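Didville 공유주방 자주 묻는 질문 (음료·냉장고·보관편)

마지막 수정 2025년 12월 16일. 급하게 고친 거라 빠진 거 있을 수 있음

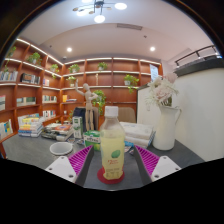
Joanne Horrocks: 냉장고에 넣어둔 매실청이 또 없어졌어요. 이름표 규정부터 맨 위에 올려주시면 안 될까요? 밑에 있으면 다들 안 읽어요.

네, 그래서 이름표부터 올립니다.

이름표 꼭 붙여야 하나요?
네. 병, 통, 봉지 전부. 이름 + 넣은 날짜. 매직은 냉장고 옆 서랍에 있음. 안 붙은 건 청소날 정리합니다. 시판 음료도 마찬가지예요. 뜯은 순간부터 누구 건지 모릅니다.

날짜는 유통기한을 쓰나요, 넣은 날을 쓰나요?
넣은 날. 유통기한은 포장에 이미 있으니까 안 써도 됩니다. 집에서 담근 건 만든 날도 같이 적어주시면 좋고요.

냉장고 몇 칸까지 쓸 수 있어요?
한 사람 한 칸. 칸 번호는 등록할 때 문자로 갑니다. 못 받으신 분은 사무실로. 문짝 쪽은 공용이라 소스, 우유만.

며칠까지 둘 수 있나요?
개봉한 건 최대 7일. 안 뜯은 건 포장에 적힌 날짜까지. 반찬류는 더 빨리 가져가주세요, 냄새 배요.

없어진 물건은 보상되나요?
안 됩니다. 죄송. 이름표 붙어 있던 건 단톡방에 공지는 해드려요. 비싼 건 그냥 집에 두세요.

청소날이 언제죠?
매달 둘째 주랑 넷째 주. 정확한 날은 문 앞에 붙습니다. 11월에 한 번 건너뛰었더니 난리가 나서 이젠 안 건너뜁니다.

발효액, 청 종류 보관해도 되나요?
됩니다. 단 뚜껑 꽉 잠그지 말고 가스 한 번씩 빼주세요. 작년에 하나 터져서 벽까지 다 튐. 유리병보다 플라스틱 권장. 끝까지 채우지 말고 윗부분 좀 비워두시고요. 상온에 두실 분은 창가 말고 안쪽 선반으로.

컵받침은 왜 쓰라는 거예요?
상판에 동그란 자국 남아요. 안 지워집니다. Haworth 쪽 큰 테이블 새로 간 지 얼마 안 됐어요. 찬 거든 뜨거운 거든 받치고 써주세요. 받침은 싱크대 위 칸. 쓰고 나면 헹궈서 제자리에.

개인 텀블러 두고 다녀도 되나요?
선반 아랫줄만 가능. 일주일 넘게 안 쓰면 분실물함으로 옮겨집니다. 분실물함은 Kondstead 동 1층, 비밀번호 없음 그냥 열면 돼요.

이용료는 얼마예요?
1회 700원. 조미료랑 세제 포함이고 가스비 따로 없음. 계좌이체만 됩니다. 현금은 안받아요. 월정액은 검토중인데 언제 될지 모름.

예약은 어떻게 하죠?
Setex 앱에서. 앱 안 되면 77번 내선. 점심시간엔 전화 잘 안 받습니다. 당일 취소는 두 시간 전까지만.

앱에서 예약이 두 번 잡혔어요.
가끔 그래요. 하나만 취소하시면 됩니다. 둘다 취소되면 다시 잡으셔야 하고, 그새 자리 나가면 어쩔 수 없어요.

외부인 데려와도 돼요?
한 명까지. 방문록 써주세요. Ashley Heywood 앞으로 미리 메모 남기시면 더 빠름. 아이는 인원에 안 넣는데 불 근처에는 혼자 두지 마세요.

술은요?
보관 불가. 요리용 맛술만 됩니다. 소주 넣어놓고 요리용이라고 하시는 분 계신데 안 돼요.

얼음은 왜 맨날 없나요?
제빙기가 작아서요. 한 번에 한 컵만 부탁드립니다. 큰 거로 바꿔달라는 요청은 접수했고 답 기다리는 중.

분리수거 어디다 해요?
뒷문 나가서 왼쪽. 페트병은 안에 든 거 비우고 라벨 떼고 찌그러뜨려서 넣으세요. 뚜껑은 도로 닫아서. 음료 남은 채로 버리면 수거를 안 해갑니다. 기름은 싱크대에 붓지 마시고 폐유통에. 폐유통 꽉 찼으면 사무실에 말씀해주세요.

칼이나 도마 빌릴 수 있나요?
됩니다. 빨간 도마 고기, 초록 도마 채소. 섞어쓰지 마세요. 식기세척기에 칼 넣지 말것. 쓰고 나서 물기 닦아서 꽂아주세요.

여기 없는 질문은?
문 앞 메모판에 적어주세요. 다음번 고칠 때 넣겠습니다. 제빙기 얘기는 그만 적으셔도 됩니다, 이미 전달했어요.

조회 2,142 | 목록으로 | 인쇄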